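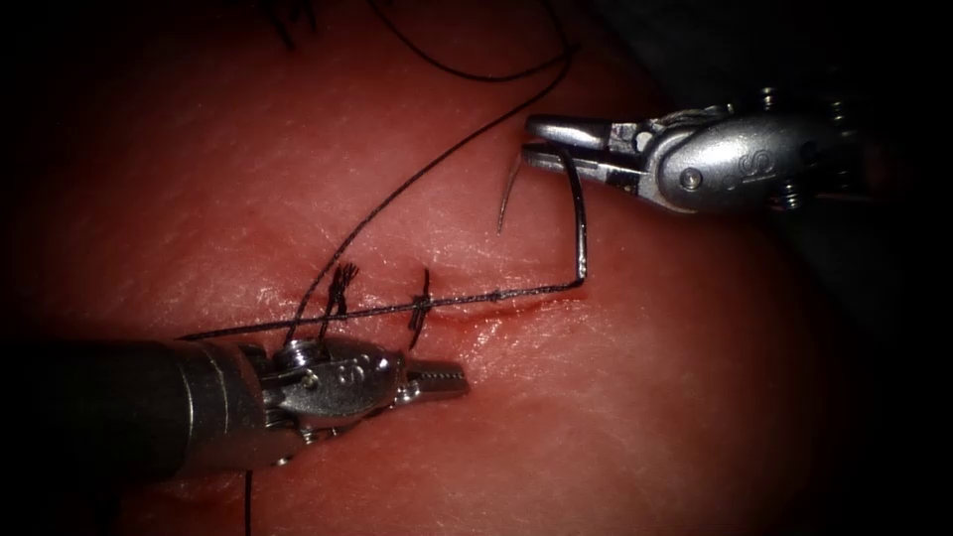
Figure 1. Black thread across a short, straight incision, with the curved needle held in the jaws at upper right.

Closing a Short Cut: What We Learned About Thread, Bites and Patience

Student project report, Misdale College
Svenja Hollenstein, for the Wenska project group

1. Why we picked this topic

When our group first sat down to choose a project, we had a long list of grand ideas, and most of them would have taken years. What we kept coming back to was something small that all of us had struggled with in the first term: closing a short, straight cut with one length of thread and having it lie flat at the end. It sounds like a modest goal (my mother, who sews beautifully, laughed when I told her), but the edges pucker, the thread wanders off under something, and suddenly you have a little ridge where there ought to be a line.

So we asked one plain question. If the cut is always short and straight, and the thread is always the same fine black one, what makes the difference between a closure that looks good and one that doesn't?

2. How we worked

We worked in the Lévesque Room, mostly on Saturday mornings, from nine until people got hungry. Every closure was made on a tissue-like practice surface. Each cut was marked first and then opened with a single stroke, and we threw out any that came out crooked before anyone put a needle in.

We made 65 closures that counted toward the results. Each was judged by two members of the group who hadn't made it, using a sheet we called the Besura sheet, after the study hall where we wrote it. The sheet asks whether the edges meet, whether they sit at the same height, and whether the thread crosses the cut squarely. A closure passed only if both judges said yes to everything. I should admit that we argued over the second item a great deal, and in the end we agreed to look from the side, with our eyes nearly level with the surface.

3. What we found

Of the 65 closures, 43 passed. That was better than I'd feared and a bit lower than the rest of the group had hoped!

The most common fault was an uneven bite. A bite is the amount of material the needle takes up on each side of the cut, and if one side is generous and the other is stingy, one edge rides up over its neighbor. Almost everyone did this at the start. The curved needle wants to travel along its own arc, and when you hurry and push it straight, it comes out closer to the edge than you meant. Letting the curve do the work helped more than any other change we made.

The second fault was pulling too hard. It is very tempting, once the thread is across, to give it a good firm tug and feel that you've accomplished something. On our surfaces this gathered the material into fine creases running away from the cut, and loosening the thread afterward didn't always make them go away. We did much better when we stopped as soon as the edges touched.

The third thing was the loose end of the thread, and I don't think it would have occurred to any of us to write it down beforehand. Fine thread gets into everything. We began parking the tail well off to one side before starting a pass, always the same side, and checking it again before the next. It slowed us down in the first week and saved us a lot of untangling later on.

4. Weak points

The judges knew whose work they were looking at, more or less, since we were all in one room. We also got better as we went along, so the later closures flatter whichever habits we happened to be trying by then. And we only used straight cuts. I would not want anyone to take our pass rate and apply it to a curved or ragged one.

5. What comes next

The group would like to repeat the work in July with the judging sheets shuffled, so that the judges can't tell who made what. We have set ourselves a target of 70 closures. I would also like to try two lengths of thread side by side - my own feeling is that we cut ours too long nearly every time, and that a good part of the tangling came from there.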